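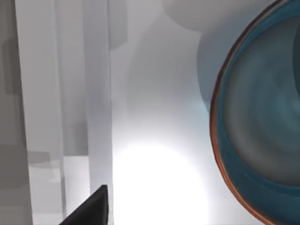

Usallow Kitchen Sim: data card and README

Usallow is a set of simulated kitchen demonstrations, collected by steering a virtual gripper by hand through a rendered kitchen and writing down everything it did. It is meant for people training policies that pick up, move and put down household objects. It has also been used for finding out how many ways there are to miss a bowl, and it is quite good at that.

The set is built with Julance, our scene generator, and recorded with Prirnetti, the teleoperation tool. Both names were picked before anyone checked whether they could be spelled over the phone. They can't.

Status

Second release. The first one had the gripper state stored upside down (open meant closed, closed meant open), and a policy trained on it learned to approach a cup with great confidence and then let go of it. If you still have the first release, please delete it. If you trained something on it and it works, please write to us, as we would like to know how.

What's in it

There are 300 episodes. Each episode is one attempt at one task, from the moment the operator takes control to the moment they press the stop key. An episode holds:

- the wrist view, rendered from a camera mounted on the virtual arm
- the side view, rendered from a fixed point in the room
- joint positions and gripper opening at every step
- the action the operator sent at every step
- the task sentence, in plain English
- an outcome label: done, not done, or unclear
- the scene seed, so the same room can be rebuilt in Julance

The 19 task sentences are listed in tasks.txt. Most of them are variations on putting one thing in, on or next to another thing. We tried asking for more interesting work and got very long episodes of someone failing to close a drawer.

The wrist view

A word of warning for anyone who expects tidy pictures. The wrist camera goes where the wrist goes. When the arm leans in, a big object can take over one whole side of the view, the finger may be a black wedge poking up from the bottom, and the remaining pixels go to pale panels and a white glare that no real kitchen has ever earned. In the opening picture, the teal bowl with the copper-colored rim has taken the right side for itself.

We keep such frames. An early filter threw away anything where one object covered too much of the view, and in doing so it removed most of the moments just before contact. Those were the moments we had built the set for. The filter now lives in the tools folder under the name do_not_use.py, where people keep using it.

Known issue with the lighting: the bright areas can wash out completely. There is no detail hiding in there to be recovered. Turning down the exposure afterward gives you the same blank patch in a gloomier gray.

How it was collected

Operators worked with a handheld controller and a screen showing both views. Before each episode the tool shows the task sentence and drops the objects into the room at random positions, within limits. The limits were added after a plate was placed inside a wall and an operator spent most of an afternoon trying to be polite about it.

Operators were told:

1. Read the sentence twice.
2. Move at a pace you would be happy to watch.
3. If you drop something and can reach it, pick it up and carry on. Don't restart.
4. If you can't reach it, stop and label the episode not done.
5. Don't practice the motion in the air first. The recorder thinks you mean it.

Rule 3 matters most. Recoveries are hard to come by, and people hate leaving them in. Left alone, an operator will restart until the demonstration is beautiful, and a policy trained on beautiful demonstrations has no idea what to do once the spoon is on the floor.

There were 4 operators. Their styles are easy to tell apart in the action traces, and one of them always comes in from the left, whatever the task. The operator field is a plain index. You may want to balance across it, or hold one operator out for testing.

Labels

Outcome labels were set by the operator at the end of the episode, then checked by a second person replaying the side view. Where the two disagreed, the label is unclear. We considered a vote, and then considered how long the meeting would be.

"Done" means the final state matches the sentence. It says nothing about style. A cup that arrives on the shelf after two drops and a tour of the counter is done.

Splits

We ship train and test splits, divided by scene seed so that no room appears in both. Please don't reshuffle by frame. Neighboring frames are nearly identical, and your test score will be wonderful and mean nothing.

Getting started

Unpack the archive and point the loader at the top folder:

python load.py --root usallow/ --split train

This prints the task sentence and length of the first episode and exits. If it prints nothing, the path is wrong. If it prints a very long error about codecs, install the packages in requirements.txt, in the order given. The order should not matter. It does, and we have stopped asking it why.

To watch an episode with both views next to each other:

python replay.py --root usallow/ --episode 19

The space bar pauses. The left arrow goes back one step. The right arrow also goes back one step if you are on an older version of the viewer.

What it's good for

Learning to grasp and place in simulation, pretraining before you move to a real arm, and testing whether a model can cope with close, blocked or overexposed views. It is also handy for checking a data pipeline from end to end, as the whole set is small enough to go through in one sitting.

What it isn't good for

Anything with liquid. Water in Julance is a solid with a blue material on it, and it pours like a brick.

Anything that depends on fine texture. Surfaces are smooth and simple, shadows are soft, and a policy that relies on wood grain or scratches to find its bearings will be lost.

Judging safety around people. There are no people in the rooms. A policy trained here has never had to wait for someone to get out of the way, and it will show.

Related sets

Ruggiero is the companion set, recorded on a real arm with the same task sentences. It is smaller, slower to collect and full of honest dents. The file layout matches, so the loader works on both if you pass --real. The action scales do not match. Use convert_actions.py before mixing them, or your arm will move at a speed best enjoyed from the next room.

Changes in this release

- Gripper state turned the right way up
- Task sentences checked for spelling ("put the cup on the self" has been retired)
- Scene seeds stored as text, after a spreadsheet rounded them
- Side view moved back a little so the top shelf is visible
- Unclear label added

Reporting problems

Open an issue with the episode number, the step and what you expected to see. A screenshot helps. "Episode looks weird" has been filed twice so far, both times correctly, but it took us a long while to agree on which part. The next release is planned for December, with the drawer tasks redone and the viewer's right arrow key going right.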